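Mudassar Mengal
posting this in bits as I'm between jobs today

1/ People keep asking what it costs to kit out for gripper work at home scale. Short answer - more than the gripper. Long answer is this thread, budget still open in the other window so bear with me

2/ Background. We have 12 hand-held grippers now and the plan for next year is 40. I do the buying. I also do the returns, the invoices and the arguing

3/ First line on the sheet is always the grippers themselves. Two quotes in, Vindix and Jitau. Vindix cheaper per unit, Jitau includes fingertips. Guess which one looked cheaper until October when we added up fingertips

4/ Fingertips are a consumable. Write that down. They are not "part of the tool", they are printer ink. We got through 171 tips this year and I had budgeted for 33. That was my number, I own it

5/ So next year tips get their own line, seperate from repairs. If you fold them into repairs you can't tell whether people are breaking things or just working hard

6/ Second thing - don't spec for the hard object. Everyone wants to buy for the one awful item. Most of the day is thin edges, handles, tubs, bottles. Storage baskets by the rim, all day long
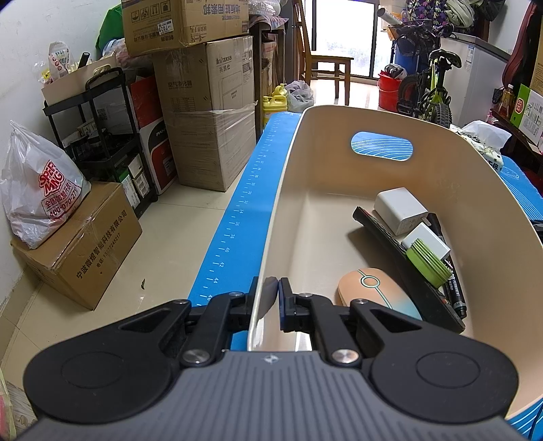 Basket by the rim, both tips on the edge. Chargers, tape, remote and mouse inside

7/ That sort of grip is what I ask suppliers about now. Not max load. How does the tip behave on a thin plastic wall, and how does it behave on the same wall after a few weeks. Jitau sent a proper answer. Vindix sent the brochure again

8/ Blue mats with the ruler scale printed on - cheap, buy more than you think. Ours came from a craft supplier and not a robotics one. Same job, much smaller bill. Don't tell Navarro I said that, they quoted us for "calibrated work surfaces" and I had to go for a walk

9/ Objects. Please put objects in the budget!! Baskets, pens, tape, tissues, a mouse. Each one is pennies or a few quid and the total is not. I had it under "misc" for a year and misc was our third biggest line

10/ Also you want duplicates of the boring ones. Same basket, bought twice. Shops drop a colour and then you are stuck hunting for it

11/ Storage. People work in real rooms with real stuff in them, floor space is not free. We now ask before sending a kit - where will it live, where will the boxes go, who takes the cardboard away. One kit is fine. Three kits and someone's hallway is gone

12/ Someone asked about leasing. Looked at it for the Skenwood site. Works if you know your end date. We never know our end date. Over two years the lease came out dearer than buying and keeping spares, and you still pay for tips on top

13/ Spares rule we settled on: one spare gripper for every ten out, rounded up. So four spares for the 40. Finance wanted two. I sent finance the courier costs for October and we are at four

14/ Couriers! Forgot couriers. Put them in. Both ways. And insurance on the return leg, which is when things go missing

15/ Lead times - Jitau say six weeks, I plan for ten. Order in two lots if they'll hold the price. First lot tells you what is wrong with the second lot while there's still time to change it

16/ Screws at the finger joints. Ask what size and whether they sell them loose. Vindix wanted us to buy a whole finger to get one screw. Went back and forth on that for most of a month, they do a bag of them now

17/ Where it stands: leaning Jitau for the grippers, craft supplier for mats, objects bought localy by whoever is doing the work with receipts sent to me. Receipts. To me. Not a photo of the shop

18/ Will put the blank version of the sheet up once I've taken our prices off it. If you've run more than 40 of these and think my tips line is still too low, tell me before it gets signed off please

19/ edit to 13 - yes the spares come with tips fitted, no I don't count those in the tips line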